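Trilville's old drovers' hut opens its doors again

13 October 2019

I've been bursting to share this one, so forgive me if I run on a bit. After 19 months of patching, sweeping and arguing over roof iron, we're reopening the old drovers' hut at Caron Creek, and you're all invited!

If you don't know it, the hut sits 161 kilometres out of Trilville on the Darkimen road, right beside the bore where the sheep used to be watered. I camped there as a kid and the door was already off its hinges then. It has a proper door now – two, if you count the one on the dunny.
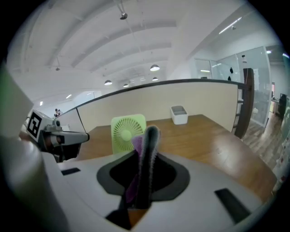

A grey and black fuzzy stick and a smaller purple fuzzy item.

Inside you'll find the original bunks, a wall of brand marks burnt into the timber, and the old stock book from Stilau station, which lists a mob of 521 wethers coming through one February in a terrible dry. I've read it cover to cover and the handwriting is shocking.

Entry is free, and a cuppa and a scone will set you back a gold coin. There's room for 100 cars in the bottom paddock, but please shut the gate behind you. The last stretch is gravel, so take it slowly, and bring your own drinking water – the bore water is fine for sheep and not much else.

Caravans can stay overnight by the yards. Dogs are welcome on a lead.

Media wanting a look before we open can ring the Trilville visitor centre and ask for the hut key.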